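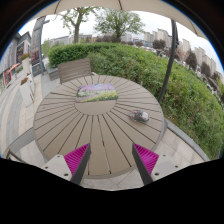
Ticket 61 - Vosness round patio table, slats
Opened by: Wilfredo Policarpio
Status: open again (sorry!)

Hello again. It's the Vosness with the round middle panel and the slats fanning out from it, the one we have on the paving by the planters. You asked which bit wobbles. It isn't the legs, I've been under there with a torch and all 4 bolts are tight. It's two of the slats on the chair side, they dip a little when you lean an elbow on them and then click back up.

What I've tried so far:

March - tightened everything underneath with the key that came in the bag. Better for 9 days, then the click came back.

Then I swapped the washers for the thicker Umali ones you posted (thank you, very quick!). No change that I can hear.

After that I brushed the grit out of the gaps with an old toothbrush, which took most of a morning and a pot of tea. Lots of crumbs, same click.

My nephew's test is to push his toy car over the boards and shout when it clicks - a bit noisy but he found the second slat before I did. The flowery picture card goes under a cup and stays put, so I don't think the whole top is out of level.

Could you tell me if the slats screw in from below or only clip to the ring? I don't want to lever one up and snap it. If it's a clip, please send 2 and I'll fit them myself. Mornings before 9 are best if you'd rather ring.

Wilfredo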